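## 4. Recording your first batch of examples

Okay, the arm is bolted down and the calibration from section 3 came back green, so now we get to the fun part. I wrote this section after we'd recorded 3,587 episodes for the Grusholm picking set, and most of the notes in it come from episodes I had to throw away (sorry, everybody who sat through those).

An episode is one attempt at one task, start to finish. You drive the gripper by hand, Zondum logs the joint positions and the wrist camera together, and the policy learns from the pile you end up with. If you can play a slow video game, you can do this.

### 4.1 Set out the objects

1. Wipe the table and pick your task from the task sheet. For a first batch I'd go with "toy food into box", it's forgiving and the pieces are cheap to replace.
2. Put the target container down first, then the pieces. Turn the container a bit between episodes! If it always sits square to the table, the policy gets very good at square boxes and nothing else.
3. Move the pieces to new spots every time. Leave a piece in an awkward place now and then, up on the rim of the box for instance. A strawberry balanced on an edge is exactly the sort of thing the arm will have to cope with later, and I'd like it to have met one before.
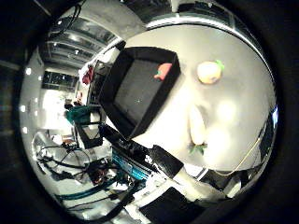 4. Open the wrist view and check that you can see the pieces you're going to pick. Glare on a white table can wash out the pale ones. If you can't make out where a piece ends, move it a few inches or turn down a lamp, and look again.

**Note:** Background clutter is fine. I used to hang a sheet behind the table for every session and then wondered why the policy fell apart the day we took it down. Leave the room as it is.

### 4.2 Record an episode

1. Bring the arm to the start pose and press **Arm**. The light on the Zondum panel goes steady.
2. Press **Record**, then count to two in your head before you move. The first few readings are used to line up the clocks, and if you're already moving they come out smeared.
3. Go toward the piece in one smooth motion. Slow is good, stopping dead in the middle is not so good (the policy picks up your hesitations along with everything else, and then you get an arm that stops to think over every carrot).
4. Close the gripper, lift, carry, let go.
5. Back off until the fingers are clear of the piece, then press **Stop**.
6. Mark it **Keep**, **Retry** or **Drop**. Do this right away, while you still remember what went wrong.

**Caution:** Keep your hands and sleeves off the tabletop while the light is steady. The arm follows the controller and won't wait for you. If you need to reach in, press **Hold** first, every single time.

### 4.3 Soft toys

Plush pieces need their own settings. They squash, so the finger pads close further than they do on hard plastic, and the default grip check calls that a miss. Under **Grip**, switch the profile to *Soft* and record a short test. I aim for the thick part of the body and stay away from the leaves, which fold over and slide out. Keep a second plush of the same kind on the table for at least some of your episodes, so the policy learns to finish with one before it goes wandering off to the other.

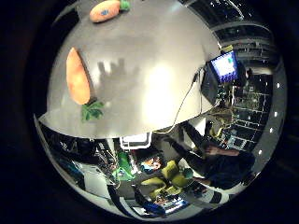
Keith Trevaskis: I'd go further and record a set where you grab the leaves on purpose, fumble it, and recover. Our batch at Cloltdale had no recoveries in it, and the arm just froze the first time a piece slipped.

Good point, and I've started doing the same. Tag those episodes *recovery* so they can be weighted separately, and keep the fumble gentle.

### 4.4 Change the view, then take a break

After every 20 episodes, change the start pose. Raise the wrist, swing it to one side, tilt it a little.

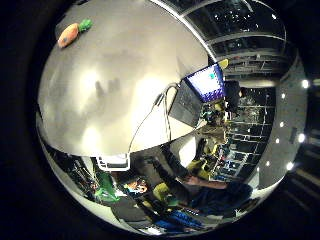

Start poses matter more than I expected when I began this. My early sets all began from one height, and the policy was lost if you nudged the arm before a run. So now I let some episodes begin with the piece far off to one side, like a carrot up near the edge of the tabletop with a laptop standing across from it, and the gripper has to travel to get there. Do check where your cables run before a long sweep like that. Thin ones lying across the table are easy to snag, so route them clear before you press **Arm**.

I stop at 144 episodes a day. Past that I get sloppy, and a sloppy afternoon costs more to sort through than it's worth. Before you leave, run **Check batch** and look at anything it marks in yellow. Upload goes to the Pomare share overnight, so leave the recording computer switched on.

If the check reports a clock mismatch, go to section 6 before recording any more.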